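Write the Rule Before the Demo

Every shop that trains robots has a rulebook, and most of them read as if the authors had never met a kitchen counter. Ours at Kerr ran to 80 pages. Page one defined "object." Page six defined it again, differently.

What the book lacked was a plain answer to the question every operator asks in the first hour: when does a task start, and when is it over? Take packing. There's an open box, a tray, something yellow to move, and two arms to move it with.
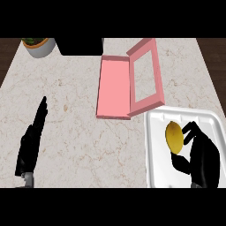
Drallix, whose standard we borrowed from last August, says an episode ends when "the goal condition is satisfied." Lovely. Is the goal satisfied when the item touches the box, when the gripper lets go, or when the lid is shut? We had 1,428 simulated runs on the server before anyone wrote that down, and three schools of thought had formed, each with its own snacks.

My second complaint is the idle arm. The Kamen guidelines spend a whole chapter on the hand that does the work and one line on the other, which "should remain clear." Clear of what? By how much? An arm parked out over the counter is fine until the lid has to come down and somebody decides it should help.

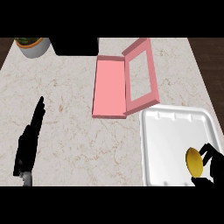 So I'd settle for a short book. Say what counts as the start. Say what counts as the end. Give the spare arm a place to wait, and put a number on it. Throw out any run that breaks those rules, even the pretty ones – especially the pretty ones, which get shown to visitors and then copied by the new hires.

Custness has a standard that fits on one sheet, and people there have read it. I can't say the same for our 80 pages, and I wrote some of them.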